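3. What a fan board remembers about a supporting actor

I should say up front how I got into this. I was looking for the name of a woman who played a nurse in two episodes of an old hospital series, and the only place on the whole web that had it was Mosska, a message board for people who follow television actors. The thread was eleven pages long. Most of it was arguing. By the end of the evening I had the nurse's name, her three earlier credits and a strong opinion about a canceled detective show I'd never watched, and I also had the start of this paper.

So what do people on these boards do all day? I copied out 1,201 posts from the Actors and Actresses section, all from threads about performers who never got top billing. I read every one of them (some twice, a few out loud to my office mate) and sorted them by what the poster seemed to want. Going in, I figured the big group would be gossip. Wrong! The big group was credits – who was in what, in which season, under which spelling of the name. 900 of the posts had at least one credit in them, and plenty of those had nothing else. Somebody types a title and an episode and leaves.

The posts that interested me most were the corrections. There were 128 of them, and they're a funny mix of rude and generous. A poster will call you lazy and then hand over a scanned page from a program guide that must have taken an hour to dig up. I'd expected newcomers to get scared off by that, and a few did, but a lot of them came back with better sources.
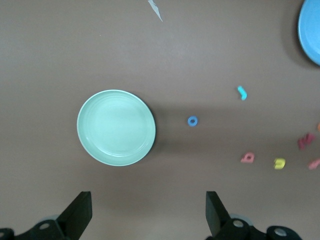
Mwajuma Wanyama read a draft of this part and told me I was being too kind to the correctors. In her view, a board where every wrong date gets pounced on will slowly fill up with people who like pouncing, and the casual fan who just wanted to say she loved the sister in season two goes somewhere else. She thought I ought to have looked for the people who posted once and never again.

She's right that I didn't, at least in the first round. I went back in February and pulled 40 one-time posters to see how their threads had gone. It's a small group and I wouldn't hang much on it. Still, what I noticed was that being corrected wasn't the usual ending. Being ignored was. They'd written something warm and short, no credit in it, and the thread had simply rolled on past them. I don't have a good name for that yet. Anel Jacobs suggested "unfiled praise" and I've been using it in my notes.
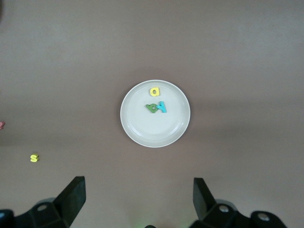 Figure 1. Round white plate with three small foam letters on it.

There's also the matter of what counts as proof. On Mosska an on-screen credit beats everything, then a printed guide, then an interview, and a memory comes dead last, even when the person remembering was on the set. I found one thread where an extra from Makhubela (the miniseries, not the later film) described her own day of shooting and was asked for a source. She took it pretty well. Two pages on, someone found a call sheet with her name on it and the entry was changed, with no apology that I could find. Zillik, the other board I looked at, would have taken her word, but Zillik's listings for the same miniseries have two actors swapped and they've been that way for years. I come back to this trade-off in section 4, where I compare how the two boards handle uncredited roles.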